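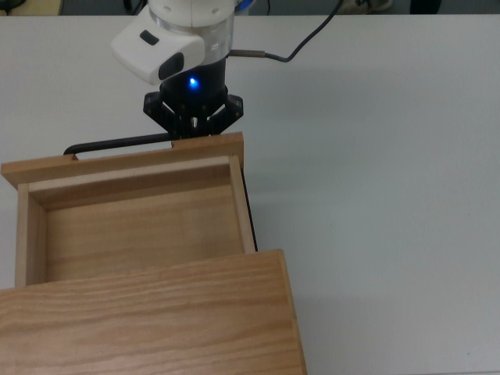
1/ Drawers, handles and small wooden storage: a thread from the Clivoment Household Storage Service

The Service receives more questions about drawers than about any other item in the home. This thread sets out our current guidance for residents who are sorting, cleaning or refitting small wooden drawer units. It replaces the guidance posted in August.

2/ The guidance applies to tabletop boxes and units with wooden drawers and a front handle. It does not apply to kitchen base cabinets, filing cabinets or anything fixed to a wall. Residents with questions about fixed furniture should write to the Toton office.

3/ Prepare the table first. A plain, light-colored top is preferred, as dropped screws and splinters show up well against it. Wipe the surface and let it dry before any wood is set down. Leave open space on at least one side of the unit for the drawer to rest.

4/ Take hold of the handle at its center and draw the drawer toward you in one even movement. Do not pull from one end of a bar handle. A drawer drawn from one end will twist in its opening, and the side pieces wear unevenly over time.

5/ If the drawer sticks, stop. Push it back by a finger's width and try again. Residents should not lift the unit and shake it. Anayeli Bañuelos of our repair desk reports that most split drawer bottoms brought to her were damaged in this way.

6/ Once the drawer is out, set it down flat with the handle facing you. Light-colored wood marks easily, so please keep it off gravel, concrete and unswept floors.

7/ Empty the drawer completely. Sorting through a full drawer by hand is slower, and small items at the back are missed. Place the contents on the table in groups: items used every week, items used at certain times of the year, and items that belong in another room.

8/ A fourth group is permitted for items whose purpose is unknown. It should be reviewed before the drawer is refilled. Loose keys should be tried in the doors of the home before they are given up.

9/ Cleaning. Use a soft brush along the inside corners, then a cloth wrung out until it no longer drips. Wipe in the direction of the grain. Oils and sprays should be kept off the running edges, where they collect dust and make the drawer harder to move.

10/ For the running edges, plain candle wax is sufficient. Rub it on lightly and remove the excess with a dry cloth. Piret Strazds has prepared a one-page sheet on waxing, available at the front counter at no charge.

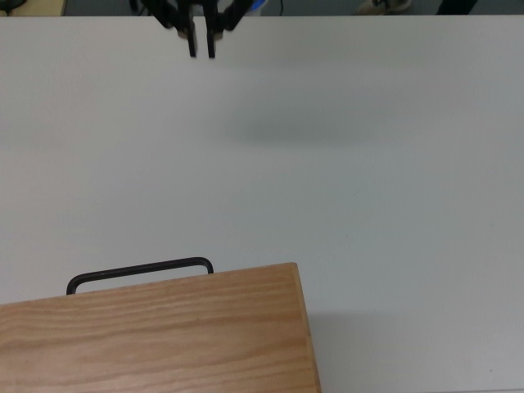 11/ Boxes that will stay on a table should be placed well in from the side, with the grain side up and nothing heavy on top. A box that overhangs will sooner or later be caught by a sleeve or a bag strap. Where children use the room, choose the side of the table away from the walkway.

12/ Handles. Bar handles are held by screws from the inside of the drawer front. Check them while the drawer is empty. Tighten by hand with a screwdriver of the correct size. Power drivers are not recommended for softwood fronts.

13/ If a screw turns without tightening, the hole has worn. Remove the screw, fill the hole with a wooden toothpick and a little wood glue, trim it flush, and allow it to set overnight before replacing the screw.

14/ Replacement handles may be requested from the Rodis store room. There are 234 handles in stock, mostly bars in black. Please measure the distance between the centers of the two screw holes before you visit. Staff are unable to match a handle from memory or from a verbal account.

15/ Each household may request 2 handles per visit. Larger requests, including those from schools and clubs, should be sent in writing to Ha-neul Um.

16/ Refilling. Put the weekly items at the front and the seasonal items at the back. Heavy objects go on the bottom and toward the middle. The contents should sit below the top of the sides so that nothing catches as the drawer closes.

17/ Printed copies of this guidance are available in English and Spanish. The Service has ordered 4000, and 100 have been set aside in large print. Requests may be made to Yesenia Figueroa or Arnaldo Bettencourt at the front counter.

18/ Replies to this thread are read each morning. Questions on repairs are passed to the repair desk and answered there in the order received.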